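Part-time room hand wanted, Didley bunkhouse
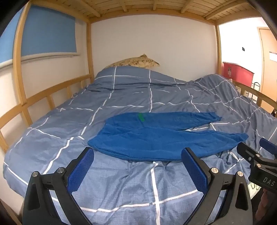
A lower bunk with a towel on the duvet. Beds like it make up most of the work.

Zemutitz runs 24 bunks at Didley and needs someone for 16 hours a week, mornings, until the end of December. You would make beds, fold towels, pull up blinds and sweep.

We have read a lot of applications that promise a passion for hospitality. We doubt anyone has a passion for duvet covers, so please leave that out. Tell us whether you can make a bottom bunk with a guard rail down one side and a post near the corner, and do it again in the next room without sulking. Hotel experience may help. It may also mean you have only ever made beds you could walk round.

Previous adverts called this job "flexible". It isn't very. Guests leave by ten and the rooms have to be ready by two.

You will need decent knees and your own way of getting here, as the bus is not to be relied on. There is a paid trial morning, which we trust more than references.

Write a few plain lines to Dumisani Mokgethi at the Didley office by 13 February 2024. No CV needed.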